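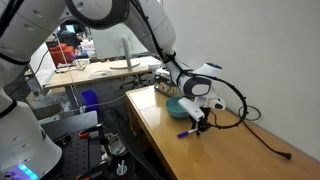
ridgeback_pete
I want to know whether to strip this table or leave it alone. I bought it secondhand in September for the spare room, which does as a workroom now. The seller called it a Nudholm but there's no label under it, so take that as you like. The top is wood with a gloss finish, the honey colour everyone had at one time. Every light in the room bounces off it. It's had a bowl and a purple-capped marker sitting straight on it, and the cable and its plug lie on the bare finish as well, so it gets no special treatment from me. The finish is sound except for a few fine scratches you can feel with a fingernail. Strip it, sand it and oil it, or put something over it and get on with work?

tallowandpine
Leave it. If a gloss finish is sound you're taking off the best part of the table. Give it a wipe with warm water and a drop of dish soap, dry it, and then a thin coat of paste wax. I use Clurar because the hardware store near me carries it. Any plain furniture wax will do.

glenorchy_bench
Disagree with the above. Gloss on a work table is a nuisance. You get glare all day and every scratch shows. I took mine back to bare timber and put on hard wax oil, and when I mark it I rub a bit more oil into that spot. You can't spot fix a gloss coat without it showing.

tallowandpine
You can't spill solvent on an oiled top and walk away from it either. Depends what he does at it.

ridgeback_pete
Mostly electronics and odd jobs. Some glue, some isopropyl. No food and no hot pans.

m_kettle
Find out what the finish is before you buy anything. Dab of metho on a cotton bud, on the underside of the overhang if the finish goes that far. If it goes sticky in a minute or so it's probably shellac, and your isopropyl will wreck it sooner or later. If nothing happens it's more likely a poly or a two-pack, and that's a lot of work to get off.

glenorchy_bench
Good point on the metho. Do that first.

shedlight
Is it solid or veneer? That matters more than the finish. I sanded through a veneered top in about 10 minutes with 80 grit and the table was scrap. Look at the end of the boards. If the grain on the top carries over onto the end, it's solid. If there's a strip stuck on, put the sander away.

ridgeback_pete
Did both last night. Metho did nothing at all. On the end grain I think it's solid, but there's so much finish over the edge it's hard to be sure.

m_kettle
Then it's some kind of poly and I'd leave it where it is.

wattlebird_14
For the marker, put a tray on the table. A cap comes off a permanent marker overnight and you've got a stain. On poly you can usually get it off with isopropyl on a rag, but not out of a scratch that goes through the coat. I keep pens in a shallow tray lined with felt. Bowls are fine for screws and no good for pens.

ridgeback_pete
The bowl is for screws. It was empty because I'd run out.

glenorchy_bench
I still say strip it. He asked.

tallowandpine
He asked whether to. If the glare is the problem you can knock the shine back without stripping anything. Grey pad first, then 2,000 grit wet with soapy water if you want it smoother, always with the grain. Wipe, look, stop when it's satin. It takes an afternoon.

shedlight
Second that, but go easy near the front edge. The finish is thinnest on the corners and you'll be through before you notice.

hobart_lorna
Or buy a mat. I have a Hukness cutting mat on one half of my desk and a silicone soldering mat on the other, and the desk underneath looks the same as when I got it. Don't leave a rubber or soft vinyl one on a gloss finish all summer though. Mine stuck and left a dull patch. Same with cables, the soft black jacket on some of them will mark a finish if they sit there for months.

ridgeback_pete
Hadn't thought of the cable. I'll lift it and have a look.

Going with the grey pad on the back corner first to see how it comes up, and a silicone mat where I solder. If I hate the satin I'll come back and ask glenorchy_bench which oil.

glenorchy_bench
Peixoto, the clear one. Two thin coats.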